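Sep 5, 2024

Droltska has released version 2 of Handach, its control software for multi-fingered robot hands. The update changes how the planner handles plastic mailers, which change shape every time a finger touches them.

Earlier versions fitted a rigid box to each parcel and aimed for its centre. The new release looks for folds and loose edges, then chooses a grasp that leaves the code on the bag clear of the fingers where it can.

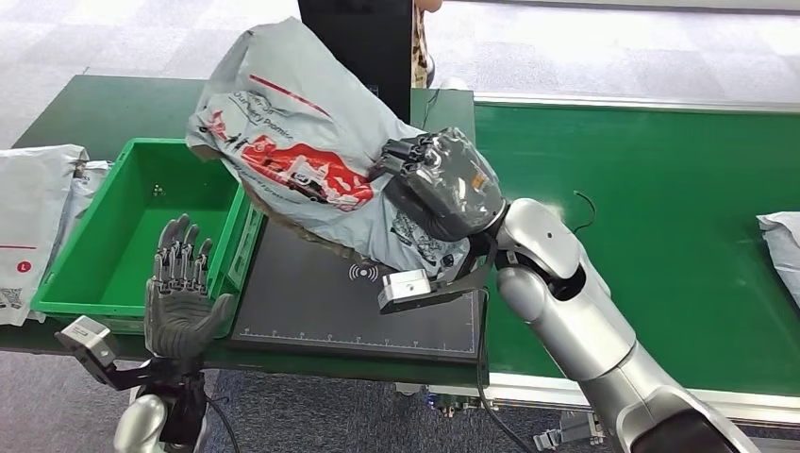
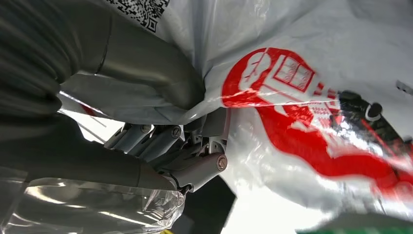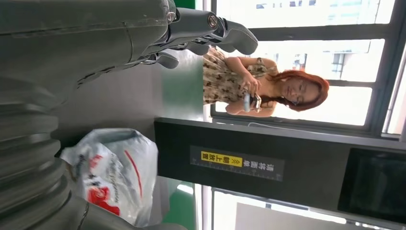

Plastic mailers, with grey robot fingers at work.

The planner now offers up to 16 candidate grasps per bag and ranks them in around 200 milliseconds. If the bag slips or sags during the lift, the controller adjusts finger force without going back to the planner. Droltska's team in Tulcombe tuned the ranking on 800 recorded picks, including failed ones.

Logging has been reworked as well. Joint positions, motor currents and wrist video now share one clock, and a pick can be replayed offline with different settings. Old log files need to be converted before they will open.

**Do existing users have to recalibrate their hands before updating?**

Calibration files from the previous version carry over, but wrist cameras must be recalibrated once because the software now uses a different lens model.

The update is available to current licence holders. Support for the previous version continues until the end of September.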